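Serkdale Community Kitchen
A short thread on the lending of rice cookers, and on what we ask of members when a cooker is borrowed or returned. 1/9

The lending shelves are open again to all registered households. A cooker may be kept for up to 258 hours, after which it should be returned or the loan renewed at the desk. Renewals may also be made by telephone. 2/9

Every cooker is lent with its inner pot and lid. Please lift the pot out and look inside it before leaving the building. A scratched coating should be reported at the desk so that the loan card can be marked. 3/9

Black and white cookers are lent on the same terms and may not be reserved by colour. The maroon one stays on the small table for the grain and pulse sessions and is not available for loan. 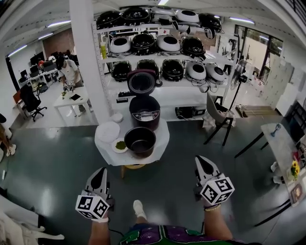 Nhung Hoàng asks whether the inner pots can be exchanged between cookers, as hers at home has lost its coating and a new one is hard to find. 4/9

They should not be exchanged. Two pots may look alike and still sit differently on the heating plate, and a pot that does not sit flat will cook unevenly. Members needing a replacement should bring the model number to the desk - it is normally found on the underside of the cooker - and we will look through the Bitar and Tresel parts lists held in the office. 5/9

Care of the pot. Wash it by hand with a soft cloth and dry the outside fully before it goes back into the body. Metal spoons and scouring pads must not be used. Rice should be rinsed in a separate bowl. Moisture left on the outside of the pot is the most common cause of the faults we see. 6/9

The next session sheet deals with mung beans. Green mung beans need no long soaking, although 2 hours in cold water will shorten the cooking. For a soft porridge we suggest one cup of beans to 900 ml of water, on the porridge setting if there is one. Sugar or salt should be added at the end. The beans foam as they boil, so the pot should never be more than half full. Where the inner lid plate can be detached, it should be washed after every batch.
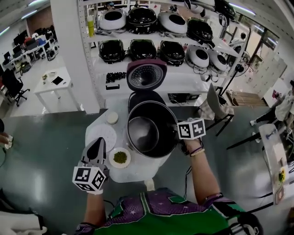

a member writes that her cooker has only one switch and no porridge setting, and would like to know if the same quantities apply. 7/9

The quantities are the same. A single-switch cooker may move to warm before the beans are soft. Leave the lid closed for ten minutes, add a little hot water and press the switch again. Please stay in the room throughout. 8/9

Printed copies of the sheet are kept at the desk and at the Plinau reading room. Cookers borrowed before 2025-05-17 remain on the earlier terms until they are returned. 9/9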